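Thursday, November. Bench notebook, two-arm cell, transparent cup problem

Carrying on from the last entry, where I wrote "should be fixed by lunch." I did not specify which lunch.

Where things stand: the Havevach set is now 2,326 episodes, and 251 of them have the clear mug as the target object. The policy trained on all of it (Dikari, second branch) is good with the solid-colored cups and has a religious objection to glass. It reaches for the handle, slows down, and then closes on the air just to the side of it with great confidence. Same thing with three seeds, so I can't blame the seed, and I tried.

Two theories going in:

a) Depth. The depth channel sees through the clear mug to whatever is behind it, and the policy believes the depth channel over its own eyes.

b) Clutter. When a colored cup sits behind the clear one, the color bleeds through and around the handle and the policy goes for the wrong edge.

Low view for theory (b), clear in front, teal behind. Handle overlap is the nasty part. 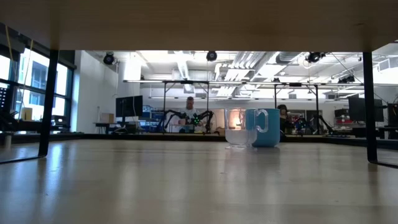 Low view. Clear mug in front, teal-blue cup behind it, handle overlapping. Stations in the background.

The reflections on this tabletop are a third theory I did not want. Window light lands on the left part of the wood in big streaks, and the mugs have their own reflections under them. I asked for a matte mat in the spring. Still on the wish list, under "chairs."

Ran the ablation anyway. Dropped the depth channel, kept everything else, retrained for the usual schedule. Then 400 rollouts, split evenly between clear mug alone and clear mug with a neighbor. Success with depth in: 177. Success with depth out: the eval script overwrote its own log at the end, so that number is gone and the run is going again overnight. Log path now has the run name in it. It should have had the run name in it since Tapia.

From watching, and not to be quoted: without depth the gripper at least goes to the right side of the mug. Timing of the close is still poor.

Meanwhile, the overhead view for the mixed layout. Irkska labels go on this one, so the divider strips need to stay where they are. If you bump them, write it down. Someone bumped them last week and wrote nothing down, and I know it was me. 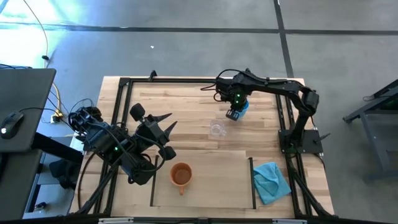
Overhead. Clear cup under the right gripper, orange mug lower left on the panel, blue cloth right of the divider.

Look how little of the clear cup there is from straight above. I know where it is and I still had to hunt for it. The orange mug you could find from the parking lot. If the labeler is placing keypoints on the clear one from this view alone, I don't trust them to better than a handle's width, and that is the whole error we are chasing. So possibly theory (d): the labels are bad and the policy has learned them faithfully.

To do
- rerun depth-out eval, check the log exists BEFORE going home
- relabel the clear mug episodes using the low view for the handle keypoint
- blinds down for one block of rollouts, blinds up for the next
- ask again about the mat

Overnight run started 6:40. Log exists. Checked twice.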